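Breakfast things, sorted: the shared kitchen at Getine

Getine is a shared house with 19 rooms and one kitchen, and the kitchen has been the subject of more house meetings than the heating. In September we cleared the cupboards and started again with the breakfast things. This page is a record of how it was left, put up so that people moving in can see where we have got to.

The notes go in order from the table to the cupboards to the shelf by the door. If you only want to know where your own food goes, skip to the last part.

The table

We used to have one long dark table that took up the whole middle of the kitchen and could not be moved by fewer than four people. It went to the Stisano hall, where they needed it more than we did. In its place are two white sections pushed together. They can be pulled apart when someone wants to work at one and eat at the other, and they wipe down quickly. Coffee rings do show, so please use the cloth by the sink.

The rule for the table is that anything left on it at eight in the evening goes in a basket. At breakfast you can spread out as much as you like.

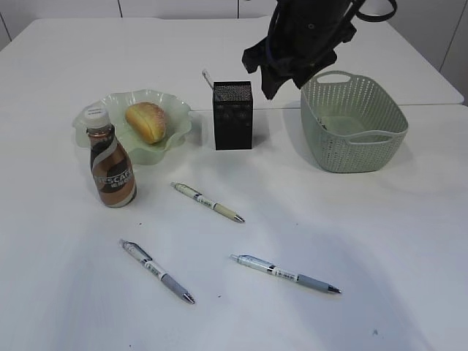

The white table with a roll on the pale green plate, a bottle of Nescafé and the green basket.

The plate with the wavy edge is one of a set from Shakya, the second-hand shop near the station. There were 8 when we bought them and there are fewer now. They are a good size for a roll or two slices of toast, and no use at all for anything with gravy. Please don't take them up to the rooms. If one chips, put it on the windowsill and we will look for another the next time someone goes past the shop.

The basket has a handle hole at each end of its job - one for the person carrying it out, one for the person who finds it and carries it back. It has holes all over the sides, so crumbs fall through. Tip it out over the bin before putting it away.

Bread and rolls

Bread comes on Sunday and is kept in the tin on the lower shelf. Rolls are bought by whoever wants them. A roll on a plate belongs to somebody, and a roll in the tin is for the house. This was the most argued-over point in the whole tidy and it took two meetings.

Cold drinks

Bottled coffee and juice go in the door of the left-hand fridge. Write your room number on the cap. The right-hand fridge is for cooked food only and is emptied once a month.

The cupboards

Mugs are in the first cupboard, bowls and small plates in the second, pans in the third. We threw out a bin bag of lids that fitted nothing. The Grulico shelf inserts cost 376 for the set and doubled the space for mugs. The whole job, table included, came to 735, paid from the house fund.

Your own food

Each room has half a shelf by the door, labelled. Spare bags and boxes go underneath. If your half is full, ask before using the one next to it.

Still to do: a hook for the tea towels, a new bulb over the cooker, and labels for the spice jars.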